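The Great Box Purge, or how I spent my whole day off with a utility knife

I have a confession to make, and anyone who has visited us in the last year already knows it. I keep boxes. Big ones, small ones, the box the blender came in, the box that box came in. I always think I'm going to need them, and every once in a while I do (I mailed my cousin a lamp in July and had the perfect size ready to go, and I was unbearable about it for days), so the habit just never dies.

Well, we finally hit the limit. The back room had turned into a sort of cardboard canyon, and when Nhung came over to borrow the stepladder she had to wait in the hall while I moved things so I could move other things to get to it. She was very nice about it. She did say "wow" twice.

So I picked a free day, made a big pot of coffee, put on old clothes and got started.

First job was pulling everything out to where I had some elbow room. I'm a big believer in making a total mess before you clean up! Teodor does not share this belief. He likes to do one corner at a time and finish it, and I'm sure that's very grown-up, but I can't decide what to keep until I've seen the whole awful pile at once.

And it was a pile. There were the flat ones behind the door, the medium ones full of smaller ones, and then the giants. The giants were from when we ordered the Skondell bookcase, the one that cost 256 dollars and took us two evenings and one argument to put together. Why did I keep those? I think I had some plan about using them under the garden beds to keep the weeds down. I still like that plan. I just haven't dug the garden beds.

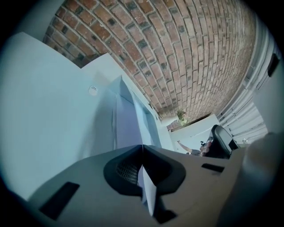
Posted by Kiều Mai on 4/19/25
Filed under: Home, Clearing Out
 
Big white boxes are my weakness, I should say. A brown box I can let go of, most days. But a clean white one with all its flaps still on feels like something you bought on purpose, and I'll find myself standing there thinking about winter sweaters or Christmas lights or all those photos I was going to sort. Then it goes back in the corner with nothing in it.

My rule for the day was that a box could stay only if I could name what was going in it, out loud, right then. Not "stuff." Teodor wandered through with a sandwich to enforce this and I'm sorry to report that he was quite strict. "Craft supplies" got thrown out as too vague. "Wrapping paper and ribbon" was allowed.

The next thing I learned is that there are good and bad ways to flatten a box, and I've been doing it the bad way since college. I used to just stomp. It's fun, but you end up with a lumpy thing that springs back open the second you turn around. Now I flip it over, slit the tape along the bottom seam, run the knife down any tape on the sides too, and then push two opposite corners together so the whole thing folds down on its own creases. It goes completely flat! I did a dozen that way and got a bit smug.

A few things I'd pass along if you've got your own canyon to deal with:

Put a new blade in the knife before you start. I spent the first hour sawing away with a blade that couldn't cut butter, and then found a whole pack of fresh ones in the kitchen drawer under the birthday candles.

Check inside every single one. I found a bag of shelf pins, a perfectly good extension cord, a warranty card for a fan we gave away, and a scarf I had accused my sister of stealing. (I've called her. She was gracious, but she's going to bring it up forever.)

Pull out all the packing paper as you go and keep it in one place. Mine went in a trash bag until the bag was bursting. I kept back the nicest sheets, smoothed them out and rolled them up for wrapping dishes next time somebody moves.

Take the old labels off anything you're going to reuse. A hair dryer helps if they're stubborn. I wrote the new contents on two sides and the top with a fat marker, which I got from reading Jitendra Rawat's post on packing up his mother's house. He swears by two sides and the top, and after digging through our closet last spring reading nothing but blank cardboard, I'm with him.

Stop for lunch. I didn't, and by midafternoon I was sitting on the floor getting teary over the box from our old Elo radio. The radio is long gone. It buzzed the whole time we had it.

By the end, the keepers were stacked against the wall with names on them: wrapping paper, sweaters, camping kitchen, and one marked "boxes" that holds three smaller boxes. Teodor read that one, looked at me, and went to make tea. I consider it settled.

Everything else got tied up with twine. I'd meant to do tidy parcels, like the ones outside the bakery when I was a kid, but my knots are terrible and the bundles kept sliding apart on the way to the car. Our neighbor Nghĩa took some of the medium boxes for his move, which made me so happy I offered him the bubble wrap too, and then the tape, and then he sort of backed away. The rest took two trips to the recycling drop-off. The fellow there had me lay it all flat in the bin and said I'd done a nice job breaking it down. I've been thinking about that compliment ever since!

Now there's a floor back there. I'd forgotten what a decent size the room is. I've already been looking at a little Pešek armchair for the corner, secondhand, with wooden arms and a seat that needs re-covering. It's listed at 272, so I'm going to sit on my hands for a week and see if it comes down. If we do get it I'd like a reading lamp too, and maybe a small rug, though Teodor wants to leave the room empty a while and just enjoy walking across it.

He has a point. But the chair would probably come in a really good box.

Next up is the hall closet, where I believe there are four umbrellas and none that open. If you have a clever way of storing vacuum cleaner attachments, please leave it in the comments, because mine are in a salad bowl.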